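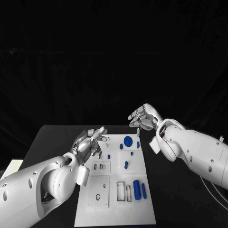

Corville Assembly Practice Board, long format

Reviewed by Siiri Pelkonen

Rating: 4 out of 5

The Corville board is a bench-top panel for practicing small assembly work: placing pins, seating parts in slots, transferring components from one station to another. It is sold to training rooms, therapy departments and test labs. I used one over most of August, first at my own bench and then in a shared workshop in Birkidlow, and compared it with the older Mustonen panel I have owned for several years.

Layout

The board is a white rectangle with raised plates and recessed slots, and the removable parts include a set in blue. It is meant to be worked lengthwise, with a short side toward the user. Corville's leaflet shows it the other way around, long side to the front, and I tried both. Lengthwise is better for two-handed work. Each hand keeps to its own side and the forearms stay out of each other's way. The cost is reach: the far stations are a stretch for a seated person of average height, and Nuala Daly, who is shorter than I am, stood up for them.

The small gray pins stand close to the left edge. A left-handed user will like this. A right-handed user has to cross the board or turn it end for end, in which case the pins are on the right but every station is in reverse order. The Mustonen has its pins in the middle and avoids the question.

Fit and tolerances

The slots on my copy were consistent. Parts drop in without force when they are square to the opening and refuse when they are tilted, and that is the correct behavior for a practice board. I found one tight slot out of the box. It eased after a week of use and I did not file it.

The pins are a weaker point. They are tiny, and the clearance in their holes is generous enough that a pin can lean. Picking up a leaning pin is a different exercise from picking up a straight one, so results from that station vary more than they should. Eetu Ojala suggested a turn of thin tape around the lower end of each pin. It works, though the tape needs replacing.

The raised plates are fixed from below. After 1310 logged cycles none of them had shifted, and I could find no play when pressing on the corners.

Surface and visibility

White is a sensible choice for the panel. Blue parts show up against it immediately, including in poor light. Gray pins show up less well. On a pale bench the edge of the board is also hard to pick out at a glance. I would put it on a dark gray or black top with a plain dark cloth behind it – glare drops, and a stray part on the table is easier to find if it is one of the light ones. A blue part that lands on black cloth in a dim room is another matter.

The finish marks. Metal tools leave gray lines, most of which come off with dish soap and a soft cloth. Isopropyl alcohol also worked on my copy. Abrasive pads leave a dull patch, as I can confirm.

Stability

Four thin pads sit under the corners. On a matte tabletop the board stays where it is put under normal fingertip pressure. On a gloss laminate desk it crept away from me during the harder seating tasks. There are no clamp points and no screw holes for fixing it down, an odd omission at this level. Borislav Radulović has his held with two strips of double-sided tape and reports no trouble, except when he wants to move it.

Working technique

Most of the tasks reward coming in from above with the fingers curled and the tips pointing down. A flat hand approaching from the side catches the raised plates. For the pins I had the best results with the index finger lowered slightly ahead of the others to steady the pin before the thumb closes. With two people sharing, one on each side, there is just enough room, but agree beforehand who has the center stations.

Reset time matters if you run the board many times in a row. Returning all parts to their start positions takes me almost 4 minutes. The Mustonen takes less, but it also has less on it.

Parts and documentation

Spares come from Vistirier, the only distributor I could find. I ordered a bag of pins on a Sunday and it arrived later that week, correctly labeled. Blue parts are sold only as a full set, so losing one means buying all of them.

The leaflet is short. It names the stations and gives a suggested order but no dimensions, so anyone who needs hole diameters or slot depths will have to measure. Corville states a service life of 2000 cycles for the slots. I have not reached that figure and cannot comment on it. Raili Räsänen, whose board is past 1000, says the edges of the most used slot are slightly rounded and the fit is unchanged.

Compared with the Mustonen

The Mustonen is smaller, quicker to reset and easier on right-handed users. The Corville has more varied stations, better slots and more elbow room for two hands. For single-handed practice I would still take the Mustonen. For two-handed work the Corville is the one on my bench.

One point deducted for the pins and the lack of fixing holes.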